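Sandeck Parts Handling, Caltville site
Picking cell, pre-purchase inspection and budget notes
Cell 7, checked in August ahead of the equipment request

1. Arm mounting and reach
OK. Clears both bins at slow speed. No new arm in this request.

2. Cable dressing at the wrist
COMMENT. Bundle is thick and loops wide of the arm. Price a proper dress pack. Koskela has one on its list, lead time 8 weeks.

3. Gripper fingers
OK for now. Budget one spare set. Finger wear to be looked at again before the order goes out.

4. Bins, condition
COMMENT. Front bin floor is scuffed and scratched and the back wall is worn in patches. Still usable. Replace both bins together so the heights match.

5. Bin fixing
FAIL for permanent use. Bins are held with bar clamps. Acceptable for trials only. Needs a bolted fixture before anyone runs this cell for a full shift. Nukumley quoted $2,638 for fixture and plate, installed.

6. Work surface
COMMENT. Wooden tabletop with an acrylic board still in its protective covering. Decide whether the board stays. If it does, it has to be trimmed and fastened.

7. Floor cables behind the table
FAIL. Loose on the carpet. Order cable covers. 56 feet allowed in the budget, which includes the run to the cabinet.

8. Emergency stop
OK. Tested from both sides of the table. Add a second button to the request if the cell moves to the main floor.

9. Test items
OK. Keep the mix of hard blocks, round items and odd shapes for acceptance of any new gripper.

Order of spending: item 5, item 7, item 2. Bins can wait for the next budget round.
Recheck after the fixture is in.

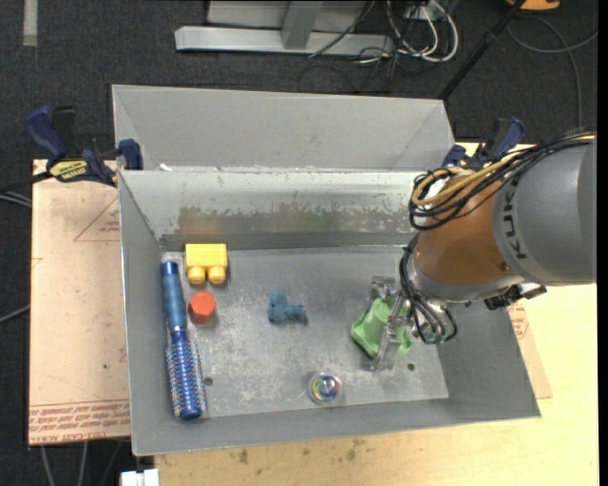
Cell 7, front bin with test items, gripper at the green piece. See items 2, 4 and 5.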